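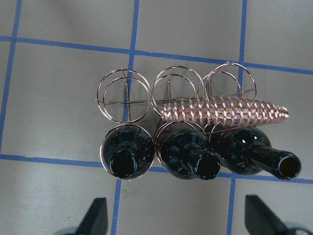

Two-arm bench cell, setup and upkeep notes
Revision Jul 17, 2021. Maintainer: Puspita Tjoa.

Task set: rack, bottles, tray. Config name Skikmont.

Base plates. Each arm base bolts to its own square plate. Check the plate screws every 89 hours of run time. Do not shim under a plate - reseat it. 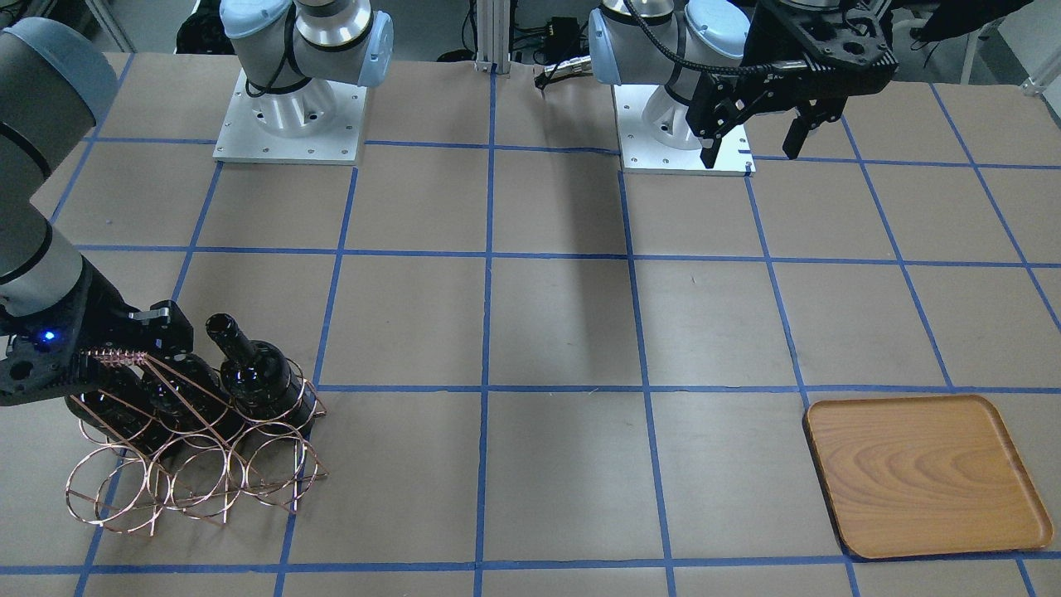
Right gripper closed on the rack's top bars; left gripper open and parked.

Grid. Blue tape on brown paper. Replace lifted strips one at a time, using the old edge as the guide. If the paper is changed, rerun table calibration.

Grippers. Left opening offset is 111 counts, right is 344. Both are stored in the Plavus controller and are lost on a firmware reset.
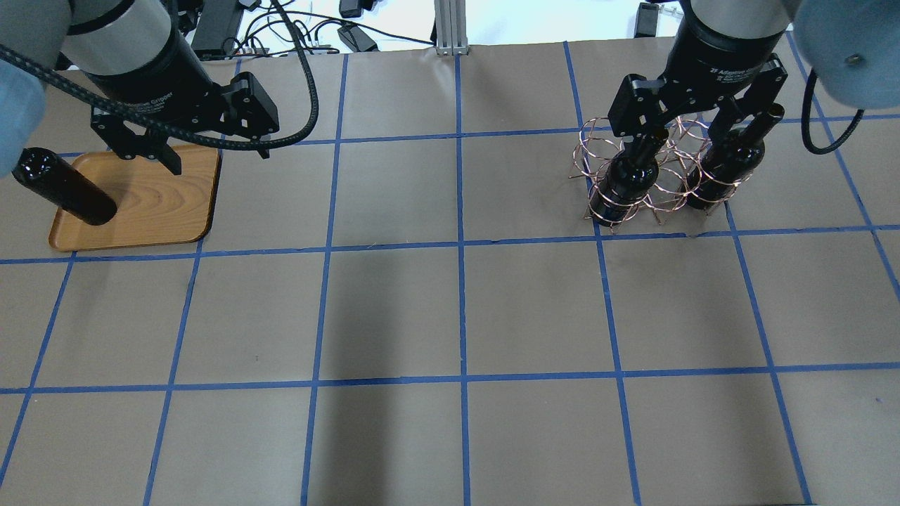 Morikawa Cell Maintenance Group

Cables. Leave slack at the wrist for full rotation. Inspect the jacket where it passes the last joint, and replace on any crack.

Known issue: fault 452 after a cold start in January. Home the left arm first, then the right.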